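When the gripper stops listening - Rundska bench fault, speaker notes
Iststead meetup, 7 mins, keep it moving

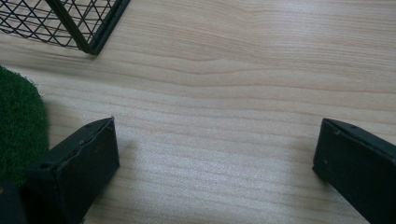
1. What went wrong
Start with the fault, intro after. Gripper told to open, says it opened. Fingers still clamped. No alarm, log all green. Arm moves off with the part still in it.
Happened 2 times in May before we belived it.
Pause here.

2. Why
Controller was reading back the command, not the finger position. So "open" meant "I asked for open". Say this bit slowly.
Grovameck firmware update had switched the position check off by default. We hadn't read the notes. Own up to it.

3. Safety bit
E-stop worked both times. But it holds grip on stop, so a trapped finger stays trapped. Manual release was round the back of the arm, wrong side for whoever's standing there.
Ask room: who knows where theirs is? Hands up.

4. What we changed
- position check back on, arm wont move without it
- release lever moved to the front
- 300 open/close cycles after any update, before parts go near it
- Vörös cell got the same fix, same day

5. Still open
Slow drift on the position sensor. Don't know the cause yet, don't guess if asked.
Skip the wiring slide if past 7 mins. Questions at the bench.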